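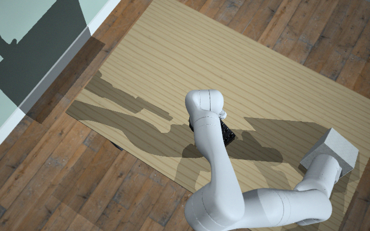 Wood Floors and Indoor Humidity: Shalini Nishad of Koveck

Shalini Nishad has spent most of her working life measuring gaps between floorboards. She runs moisture testing at Koveck and keeps the records for the Grønli houses, where 2259 readings had been logged by 8/16/23.

Most complaints, she says, come from boards that went down too soon. "The installer checks the wood and forgets the subfloor. You need both numbers, and you need them written down."

For wide planks she wants the two readings within 2 percentage points of each other. Her crew takes 3 readings per room at minimum, one of them next to an outside wall.

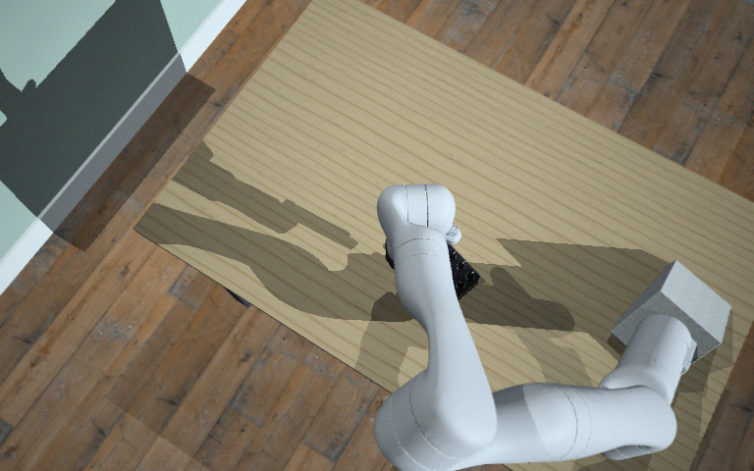 A wood tabletop over a plank floor.

Asked about finishes, Nishad is brief. "A finish slows moisture down. It does not stop it." Oil and varnish differ in how they wear and how they are repaired, and she leaves that choice to the owner.

Furniture gets less attention than it should, in her view. A solid top fastened rigidly to its base can split across a heating season, so she asks for slotted holes at the
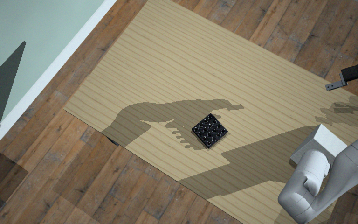 fasteners, with the slots running across the grain. "It is 300-level material in a trade course, and people skip it."

Her next job is at Bumomow, where the gaps have been open since last winter. She plans to log humidity there before anyone sands or fills.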